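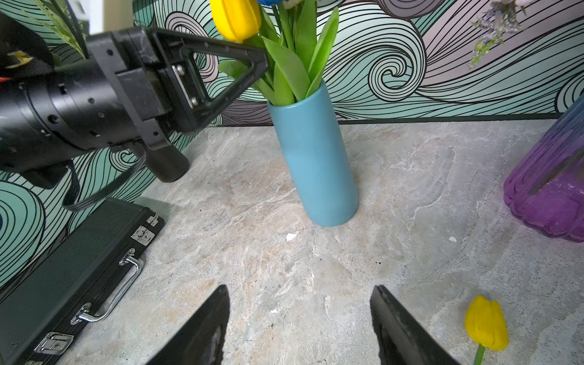
Drarnemport, Saturday, September 15, 2018

Vidal puts its robot handling rules out for everyone to use

Hi, I'm Roxana Villca, and I look after working practice at Vidal. As of today our handling rules for robot arms on shared work surfaces are free for any shop, school or lab to copy. We call them the Vultar rules, after the room they were written in.

I've wanted to do this for ages! We kept getting calls from small workshops who had the big machine safety standards on the shelf (good, read them) and still didn't know what to do on a Tuesday morning with a vase, a bunch of tulips and two grippers that both want the same bit of counter. So we wrote down what we do.

There are 7 rules and they fit on one page. One arm moves into the shared space at a time. Cables get checked through the full reach of the arm before a session starts. Grip force is set for the most delicate thing on the surface — petals count — and it stays there until a person changes it. Anyone can call a stop, and whoever calls it doesn't have to explain first. Near misses go in the log the same day, even the silly ones.
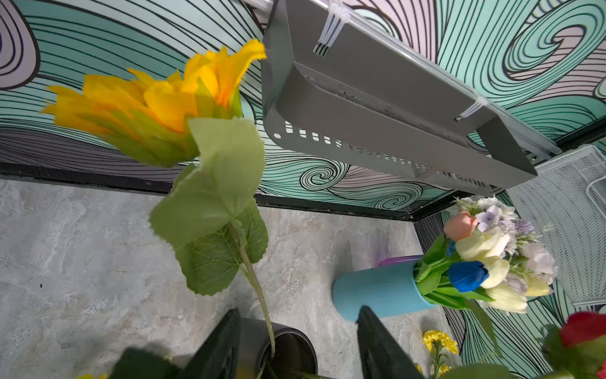 Kosmas Sfakianakis told us after trying the draft in Gronau that the stop rule was the one his crew argued over most, and that he would now keep it ahead of all the others. He also wanted the log form cut down to 5 lines, so we cut it.

We've printed 2,000 copies, and the first 100 places that write in will get theirs laminated. Comments are open until December, and Makis Kokkinos and I read every one. Write to the practice desk at Vidal, Drarnemport, and tell us which rule you'd change.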